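Shemweta History Help – Local and Maritime
Posted Fri 17 September by Gerd Rathjen

My great-great-grandfather is supposed to have gone out with the herring boats from Nuststead every season as a young man, and family legend has him as a captain, a hero and, on my aunt's side, briefly a smuggler. I would settle for proof that he owned a pair of boots. The census has him as "laborer," which covers a lot of ground and no water at all.

I have found one crew agreement with a name that could be his if the clerk was drunk. It says he was engaged in May for a share of the catch, less 3 dollars for "gear." Was it normal to charge a man for gear before he'd caught anything? And where would the rest of the crew papers be, if there are any? The Ditness town library sent me a leaflet on lighthouses. 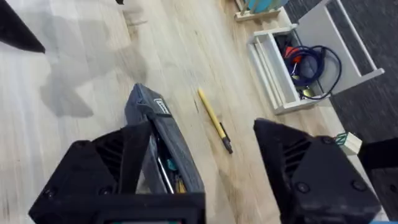
Gear is also a sore point because I've inherited what the family calls his net-mending kit, and I can't tell what should have been in it. My cousin says a fisherman's kit was a knife, a needle and some twine rolled up in canvas. I keep my own tools in a gray fabric pouch, the yellow handle and the teal one sticking out, and I doubt anybody will be calling it an heirloom in a hundred years, so maybe I should lower my expectations of his. Did hands supply their own knives and needles, or did those belong to the boat?

revotness_reader
Yes, normal, and 3 dollars was on the kind side. The outfitter put up the oilskins, boots and tobacco in spring and took it back out of the man's share in the fall. If the fish didn't come, he started the next year owing. Plenty of men signed on with the same outfitter year after year, and loyalty had very little to do with it.

Your real target is the outfitter's ledger, if it survived. Crew agreements mostly tell you a name and a date. A ledger tells you he bought two pairs of mittens and a pound of raisins and disputed the raisins. I've been through one for a Revotness firm that runs to 240 pages, and the handwriting gets worse every time the price of salt goes up. Look under the vessel as well as the man. Clerks spelled boats properly, as boats were worth money.

Small things like knives and needles were generally a man's own. The nets depended on the port. In some places a hand brought a few nets of his own and drew a bigger share for them, which might explain a mending kit coming down through the family.

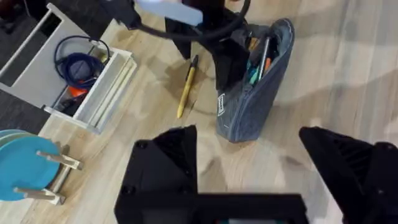

Check the date of that agreement against the census, too. A census taken in winter will catch half a fishing port chopping wood or hauling gravel, and the enumerator wrote down whatever the man was doing that week. "Laborer" doesn't rule out the boats. It does make "captain" a bit of a stretch – sorry to your aunt.

coble37
my grandad fished out of Nuststead but that was trawling and much later so probably no use. he said they all brought their own knives and they all stole each others. try the church, ours had a list of drowned men on the wall with the boat names

Old Ballast
The church is a better tip than it sounds, although I'd hope for Mr. Rathjen's sake that his man isn't on the wall.

I disagree about the ledger being the first stop. The Nuststead harbor dues books come first. Somebody has indexed 3,383 entries by vessel and master, and they will at least tell you if the boat on your agreement ever left the dock. The index is a card file in the county record office, back room, and you have to ask for it by name. The person at the desk may tell you it doesn't exist. Ask again after lunch.

As for smuggling, try the court minutes. Most of the smugglers people are descended from turn out to have been fined once for selling cider on a Sunday.

Last updated: Fri, same week as posting
Contact the moderators | Copyright Shemweta History Help and its contributors | Back to top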